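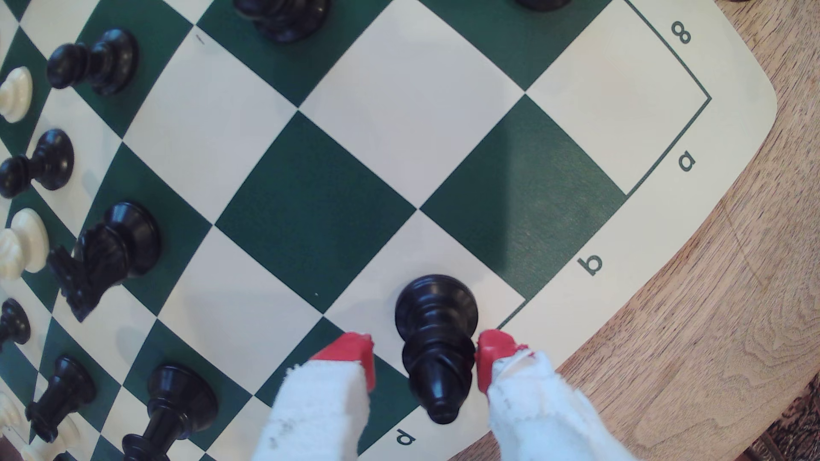

LEISURE | TOWNS

In Skistano the winter is long, and the chess club is the warmest room in town. It has 780 members, in a place of 3,000 people. When I moved here from Leiva I did not play, but after one winter I understood that this is how neighbours meet.

The club sits over the old Vaneo bakery. Tea is free, and talking is allowed until the clocks start. Children play against pensioners and often win. Many members own a green and cream roll-up board, easy to carry under the coat.
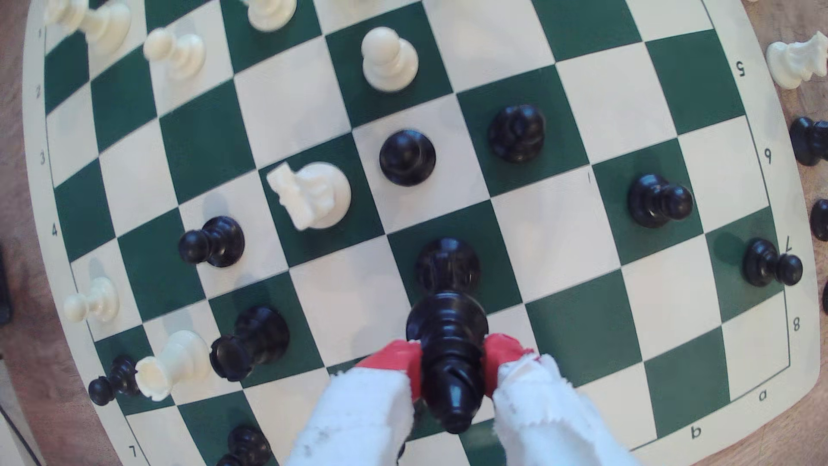
The open in April

Each spring the town holds its open tournament, which lasts three days. Guests sleep in the school, and the bus from Joramex runs later than usual. The entry fee has not changed for years. Players should register at the bakery door before the end of the month.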